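Notebook, Barndale bench, February

Started 7:40, coffee in hand, both arms homed and happy. I'm writing this as I go because last time I left it to the evening and half the useful bits were gone.

Today is the first proper day on the bottle-and-cups set. The idea has been on the whiteboard since Domenica's talk: one clear bottle, three cups, a spoken or typed instruction naming the cup, and a person driving the arms through the whole thing by hand. No scripts, no waypoints. The learner gets the camera views, the joint readings, the gripper opening and the sentence. That's all it gets, so whatever we want it to know has to be in there somewhere.

I'm really excited about this one! The block-stacking set taught us a lot, but blocks are easy to see. A clear bottle is mostly whatever is behind it plus a few highlights, and the old policy (the one trained on Rodach's blocks) closed on air every single time I showed it one yesterday. I want to find out how much of that is cured by simply having plenty of good bottle grasps in the pile.

Setup notes, for whoever takes the second shift:

Overhead lights on, window blind down. I tried it with the blind up and the highlights on the bottle moved so much between episodes that I couldn't tell what else had changed. We'll do a blind-up batch later, on purpose, and label it.

Cups go at the back, mouth up. Swap the colors between batches, and don't keep them evenly spaced. If the gaps are always the same, the model will learn the gaps and ignore the color word. Timothée found exactly this in the old drawer set, where "left drawer" and "the drawer nearest the lamp" had become the same thing.

Bottle cap stays on. We are recording approach and grasp and carry, no pouring yet. When we get to pouring it will be with dry rice, and the bench will need a tray.

Leader arms: the left one has a slightly sticky wrist again. Work it back and forth a few times before the first take. Gaëtan has the Besnard grease in his drawer and has promised to do it properly.

8:30 – first batch. Instruction "take the bottle to the pink cup." My first few takes were terrible, jerky and far too slow, with a long dither right before the grasp. I kept two of them anyway and tagged them "hesitant," as we agreed, then threw out the one where I bumped the table. After that it got smooth. There's a knack to it: look at the bottle through the wrist view during the last stretch, and don't look up again until the fingers have closed. If I use my own eyes for the grasp I'm using information the policy won't have, and it shows. The arm makes little corrections that nothing in the recorded views explains.

9:50 – reviewed with Apolline. She likes the grasps, less so the carries. I lift too high. A higher path is safer, but then every episode has the bottle sailing over everything and the model never sees a tight pass. So from here on, half of the carries go low and close to the surface. She also asked for more variety in how near the bottle gets to the cup at the end. Fair point, I always stop at the same comfortable distance.

Also from Apolline: leave the idle arm open and in view in part of the set, and parked out of view in the rest. If it is always visible we have no idea what happens when it isn't. I wrote that on a sticky note and put it on the monitor.

10:30 – short detour. Traser, our recording tool, was stamping the gripper signal a little behind the joint signal. Small, but enough that in replay the fingers seemed to close after the bottle had already started to move. I spent far too long thinking it was my driving. It was the buffer setting on the gripper channel. Changed it from 14 to 4, replayed, and now they line up beautifully. Morning episodes can be corrected by shifting that one channel, so nothing is lost. Gaëtan is writing the fix-up script and will run it on copies only.

11:15 – low carries. These are so much more fun to drive than the high ones! You feel the weight of every choice, and the recordings look alive when you scrub through them. Tried a few with the bottle gripped near the top and a few lower down. The lower grips are steadier. I'm keeping both kinds, with the grip height in the notes field.

Order of cups for this batch: pink, blue, green, with blue and green nearly touching, so the color word has to do some real work on that side.

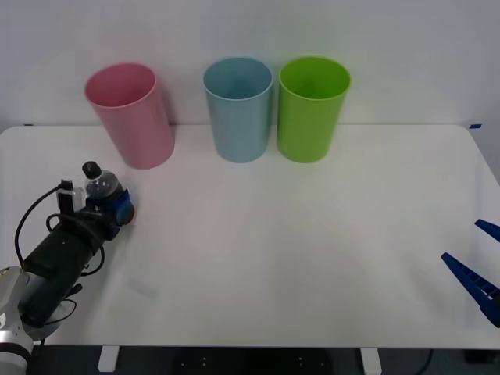
Lăcrămioara Lazăr: I like the close pair, and I'd go further. Right now a policy can solve a lot of these by picking the general side of the table and being a bit lucky. Could you add a batch where the instruction changes halfway through? Say "pink," let the arm commit, then say "green." People do that all the time when they talk, and none of our sets has it. I'd also want the operator not to know in advance which episodes will change. If you know it's coming, you'll drive the first half differently, and the model will pick up on that before we do.

Good, yes, doing it. I can have Traser draw the switch at random and play a beep in the headset. The sentence track already has its own time stamps, so a second instruction fits without touching the format. What I haven't worked out is what counts as "commit." A fixed delay after the grasp is simplest and probably fine for a first try. Domenica suggests triggering it on distance from the cup, which is neater but needs the cup positions, and we have deliberately not been logging those. Starting with the delay.

2:10 – back after lunch. Ran the counter: over 828 usable episodes now across the bench, old sets included, and the bottle ones are already a decent slice. I'd like to train a small model on the bottle slice alone tonight, mostly to see whether it reaches for the bottle at all. I don't care yet whether it picks the right cup.

3:30 – tried the beep. It's startling in a good way! On the first switch I froze, then swung round much too fast. Kept it, tagged "switch, rough." By the end of the batch I was turning the carry without stopping, and that is the motion we want most of.

To do:
Grease the left leader wrist (Gaëtan).
Run the channel shift on copies of the morning episodes, spot-check before merging.
Rotate cup order before the next batch, pink away from the end.
More endings close to the cup, more endings well short.
Blind-up batch, labeled.
Ask Timothée for his old drawer-set plots, I want to make the same ones for color against position.

Small model is queued for 6:00. I'll check the grasp replays in the morning before anyone moves the bench.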